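Petellow Oral History Kit, Model 232
Supplied by Hoveo for community archives, libraries and schools

Overview
The Petellow 232 is a portable recording kit for interviews on migration, language and community identity. It is used where a speaker may change languages within a single session and where the recording has to be transcribed, translated and deposited later. The kit records two voices on separate tracks and writes a language marker to the file each time the interviewer presses the side key.

Contents
Recorder with two clip microphones
Table stand
Charger and cable
Consent form pads in English, Samoan, Tongan and Cook Islands Maori
Printed operator guide
Hard carrying case

Specifications
Tracks: 2, recorded separately
File format: WAV, 24-bit, 48 kHz
Internal storage: 64 GB
Language markers: up to 300 per session
Recorder weight: 143 g
Case weight, packed: 1.9 kg
Macrons and glottal marks: supported in all name and place fields

Language fields
Each session has a first language field, a second language field and a free text field for village, island or family name. The name field accepts 375 characters. Names are stored as typed and are not sorted by surname unless that option is turned on in Settings. Older Petellow units dropped the macron on export. Files made on those units can be corrected with the Haruna transcript tool, version 4 or later.

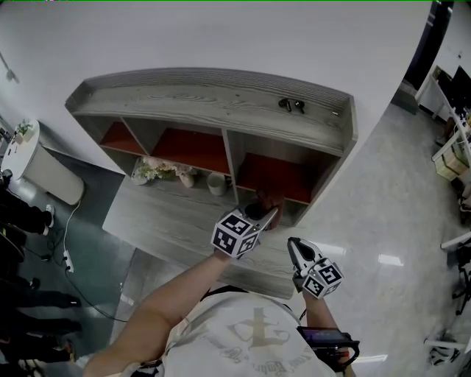
Consent and access
The consent form has separate lines for family use, local library use and open publication. A speaker may agree to one and decline the others. The access level is entered on the recorder before the session starts and is written to the file header. It can be made stricter afterward on the recorder. Making it less strict requires a new signed form.

Compatibility
Exports to Haruna and to the Sillholm archive format. Sillholm deposits made before March need to be re-indexed before language markers will display.

Ordering
Sold as a complete kit. Microphones and form pads are also sold separately. Form pads in other languages are printed to order.

Page revised 30 October 2023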